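The Desk Stays Where It Is

09/07/2023

I have now moved the desk four times and I am done. It started in August, when I decided the studio would work better with the desk under the window. It did not. The sun hit me in the face until lunch and after lunch I could see every crumb on the keyboard. Then it went in the corner, where Heather said I looked like I was being punished.

So it's back against the brick. I like the brick. It sheds a little red dust if you lean on it in a dark sweater, and you can't put a nail in it without a drill and a prayer, but it makes a plain white desk look like a decision.

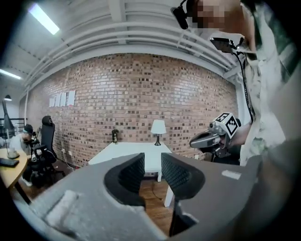
White desk, white lamp, brick wall. Final answer.

The four sheets of paper on the wall were supposed to be temporary. I put them up in a row to see if I wanted a shelf there, and now I've gotten used to them and the shelf (a Taltby, $74, still in its box) may have to live in the hallway. Rui has offered to hang it twice. Rui has also seen me measure things, so I think the offer comes from pity.

The lamp gets the right end of the desk because I write with my left hand and would otherwise spend the evening in my own shadow. The fluorescent light overhead does the real work and makes everybody look like they have the flu.

Next up is the chair, which squeaks when I reach for coffee. Eduardo says oil. I say louder music. I'll report back when one of us gives in.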